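4.2 Do preseason ratings add anything by midseason?

Public forecasts of college football lean heavily on a preseason rating. The usual defense is that early results are few and noisy, so a prior built from returning starters, recruiting and last year's finish keeps the forecast from chasing one odd Saturday upset. We accept that for the opening weeks. We are less willing to accept it for the weeks that matter to playoff selection, when the same prior is often still in the model with a weight its authors do not report.

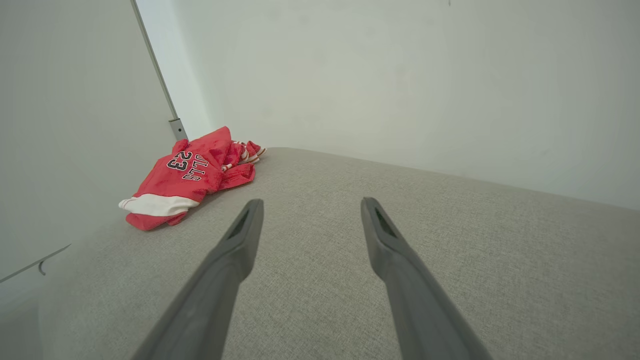
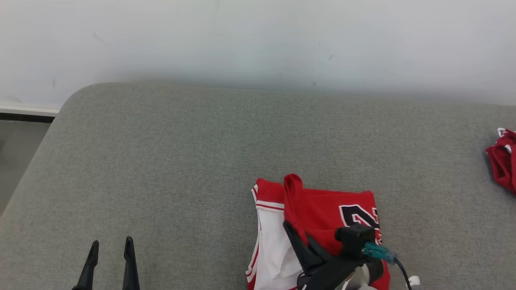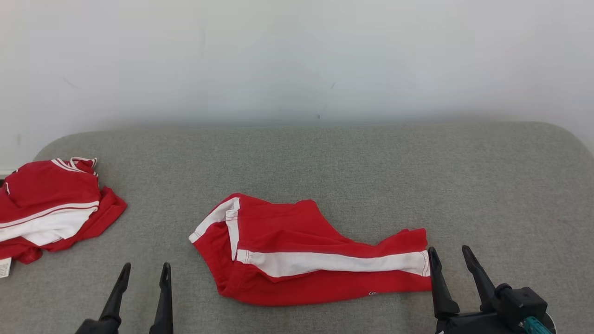 Figure 3. Gray woven fabric surface in three views. A crumpled red garment lies on it in all three views.

Our test set has 3812 games. For each one we took the forecasts of two rating systems, Turnis and Collado, as they stood on the morning of the game. Turnis keeps its preseason term all year and shrinks it on a fixed schedule. Collado drops the term once a team has enough results, though the cutoff has been moved more than once and the older cutoffs were never written down. We rebuilt both systems from their published notes and then checked our versions against the archived forecasts. The Turnis rebuild matched closely. The Collado rebuild did not match in the early seasons, and we have left those seasons out of the comparison below.

The first thing to say is that the raw gap between the two systems is small. Over the full test set Turnis has the better log score, and its supporters have made a good deal of this. Most of the gap, though, comes from September, when Turnis is confident about heavy favorites playing weak opponents at home. Almost any prior would get those games right. A coin weighted by conference membership gets most of them right. Giving a system credit for them tells us little about whether it can separate the fourth-best team from the sixth.

We therefore cut the sample to games played after midseason between teams that both had winning records. That leaves 1339 games. In this subset the two systems trade places from year to year, and no difference between them survives when whole seasons are resampled. Resampling single games, as Sotomayor and Maldonado do in their earlier comparison, gives a much tighter interval and a clear win for Turnis. We do not trust that interval. Errors within a season are tied together: if a model overrates one conference in the fall, it overrates it in every cross-conference game that fall, and treating those as separate pieces of evidence is wishful.

There is a second problem with the earlier comparison. Maximiliano Sotomayor kindly shared the code, and it shows that the shrinkage schedule was tuned on seasons that also appear in the test set. The overlap is modest. It still favors Turnis, and we could not reproduce the reported late-season edge once the overlapping seasons were removed. Evaristo Maldonado has suggested in correspondence that our subset is too narrow to show a real but small effect. That may be so. A small effect that needs decades of games to detect is a weak basis for the public claims made on its behalf.

We also looked at playoff odds directly. Each system was used to simulate the rest of the season 1000 times from the same late-season date, with the field then picked by a simple rule based on losses and schedule strength. The simulated fields disagreed mainly on the last spot, and the disagreement followed the selection rule far more than it followed the ratings. Swapping in the Droria rule, which gives extra weight to conference titles, moved some teams by up to 17 percentage points. Swapping Turnis for Collado under a fixed rule moved them much less. Readers of published odds see one number and are rarely told which of these choices produced it.

None of this shows that preseason ratings are useless late in the year. A prior can help a team that has lost its quarterback for a month and got him back, or one whose schedule has been soft — cases where results alone mislead. We tried to isolate such teams using the injury listings in the Amow archive and gave up, as the listings are patchy before the most recent seasons and seem to depend on how talkative each coach was. Until better records exist, we see no good reason to prefer the longer-lived prior, and we use Collado with its current cutoff in the tests of Section 5.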